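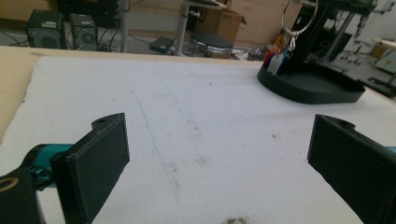
The Keys at Verstraete

Print this page
E-mail this story

Mereana Tipoki had worked at Verstraete for 15 years and she had never learned which key opened the small store. The tags had colours, but the person who chose the colours was retired now and lived by the sea.

"Red is for the store," said Ye-ji Sung.

"Red is for the cellar," said Mereana. "I was locked in there once, so I remember it."

They both looked at the white board on the table. It had the old stains on it, from some work that was before their time. Ye-ji wanted to throw it away every December, and every December it stayed. 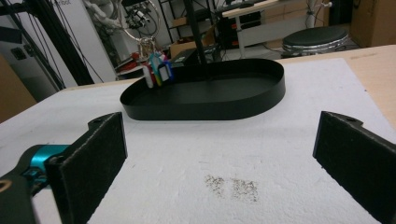
The keys in the black tray, where Mereana always looked last.

"We can ask Tien-fu," said Ye-ji.

"He will say blue."

They asked him, and he said blue. Then he came himself, with his coat already on, and took the whole bundle to the door of the store. He tried the red one – nothing. He tried the blue one for a long time, because he was proud.

Mereana put her hand past him and pushed the handle. The door opened. It had not been locked.

"So we still don't know," said Ye-ji.

Tien-fu gave the keys back to her and went to catch his bus.

E-mail this story | Print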